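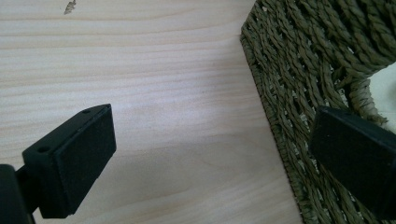 ## Come and teach a robot to tidy socks – open afternoon at Cosonance, February

I'm looking for 33 people to spend part of an afternoon with us at Cosonance, upstairs in the Okoth building in Grandura. You'll get a proper look at what we do, have a go yourself, and see a robot try the same job after you (it's slower than you'd hope, and I love it anyway!).

The job is socks. You hold a gripper in each hand, squeeze the trigger to close the jaws, pick up a sock and put it in the basket. Then you do it again with the socks somewhere else. Each go gets recorded, and the recordings are what the robot learns from. We have 2,796 of them so far under a project we call Vivow, and far too many were made by me, so the robot is picking up my habits. I tend to grab a sock by the toe and sort of fling it. I'd really like it to learn from other people too – left-handed people, careful people, people who haven't touched a sock with anything but their fingers.
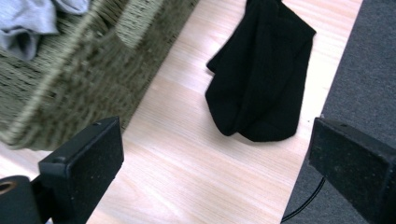

Kiprono Masanja came to our last open afternoon and told me the first few goes felt like eating soup with a fork, but that by the end he'd stopped thinking about his hands at all and was annoyed when his turn was up. He also said I talk too much during the demonstration, so I've cut my bit down and you'll be on the grippers sooner.

### What the afternoon looks like

- Doors open at 3 pm. Tea, name badge, a form to sign.
- A short talk from me, then the robot does its sock run while you watch. Ask anything you like.
- Your turn at the table. We go in groups of 11, so there'll be some waiting about. Erick Odera will be showing the waiting groups how we look through the recordings, and you can help him mark the good ones if you fancy it.
- Questions, more tea, home.

### Who I'm after

Anyone over 18 who can stand at a table for a while and is happy to be recorded from above and at the hands. You don't need to know the first thing about robots. If standing is a bother, tell me when you write and we'll bring the table down – we've done it before and it's no trouble. Glasses are fine. Please leave bracelets and big watches at home, and wear sleeves you can push up.

Black socks on pale wood are the easy ones, by the way. Pale socks are where most people (and the robot) start muttering. 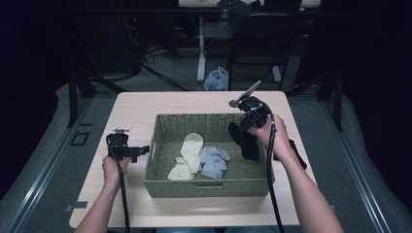 I'd suggest going slowly for your first few. Line up the jaws before you squeeze, and lower the sock in before you let go. If you drop one, just pick it up and carry on, as we keep the fumbles as well.

### Pay and getting in touch

There's a shopping voucher for everyone who takes a turn, and we'll pay your bus fare if you bring the ticket. If you'd only like to watch, you're welcome to, but say so in your message so I can save the gripper places for people who want them.

To put your name down, drop a note in at the Okoth front desk marked "Vivow socks", or ring the desk and ask for the Cosonance team. Tell me which hand you write with and whether you can stay until 6 pm. I'll reply to everyone, even if we're full.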